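The cell had been dropping things since September, and Rangi Cosgrove had been told to find out why before the Karagiannis people came up from Jalthorpe.

She started with the base bolts, as she always did. They were tight. She ran the arm to its home position and checked the marks she had scribed on the joints the winter before, and the marks lined up. That left the fingers, the cable, and the software, and she was hoping it wasn't the cable.

The arm was a Tuvetti, bought used. It had 1,278 hours on the counter when it came to the shop, and the last owner had looked after it the way people look after a rental car. Rangi had replaced the wrist seal and one brake in her first month. After that it ran well enough that the others stopped asking her about it, and she had gone back to the conveyors, where she was happier.

She took off the left finger first and laid the screws in the lid of a coffee can. The pad had a shiny spot near the tip. She pressed her thumbnail into it and the rubber didn't give. The right pad was better but not by much.

"Pads," she said to Erer, who was eating a sandwich at the other bench.

"Both?"

"Both."

"We've got two left," Erer said. "I ordered more, but you know how that goes."

She did know. She scraped off the old glue with a razor blade and wiped the metal down with alcohol, then wiped it again. The new pads had to sit under a clamp, and the sheet said 11 minutes. She gave them 20 and used the time to pull the cover from the wrist and look at the cable after all. There was a scuff on the jacket where it passed the bracket. It hadn't gone through. She wrapped it, moved the tie back a little so it had more slack on the turn, and wrote down what she had done.

When the clamp came off she put the fingers back and ran the gripper open and closed 150 times with nothing in it. It sounded dry for the first few and then it settled. She zeroed the force reading. She put the dishes and the small things out on the white table and stood back behind the line with the pendant in her hand.

"Slow," Erer said.

"I know."

She ran it at quarter speed. The arm came down, and she watched the live view from the wrist on the monitor.
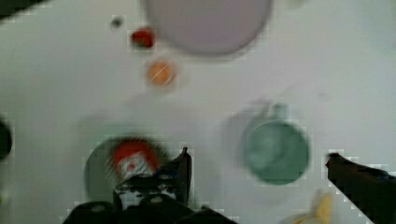 "How do you know it's the pads and not the camera?" Erer asked.

"Because it's been going to the right place. I watched it all morning. It gets there, it closes, it lifts, and then the thing slides out. If the camera were off it would be closing on air."

Erer thought about this and went back to the sandwich.

Rangi brought the speed up to half and then to full. She kept her thumb over the stop. At full speed there was a small tick in the wrist that she didn't remember, and she stopped the arm and ran it back and listened to it again with her head turned. It came at the same place each time, on the way around. She took the cover off again. The tail of the new tie was brushing the bracket. She cut it flush and the tick was gone.

It was past six by then. Erer had turned off the lights over the other bench and was standing by the door with a coat on.

"They're going to ask what it cost us," Erer said.

"Two pads and a cable tie."

"And a day."

"And a day," she said. She hadn't thought of the day as costing anything. She had liked it. Upstairs they would want a form with a cause on it, one cause, and a box for how it would be kept from happening again. She would write worn pads, and in the box she would write that somebody should look at them once a month, and they would ask her who.

She started a long run, the one the Karagiannis people would want to see, and pulled a stool up to the line. The heater had gone off -- it was on a timer -- and she put her hands in her sleeves.

"You're staying?" Erer said.

"For a while."

"It'll run without you."

"I know it will," Rangi said. The arm went down to the table and came up again, and she wrote the start time on the back of the pad wrapper.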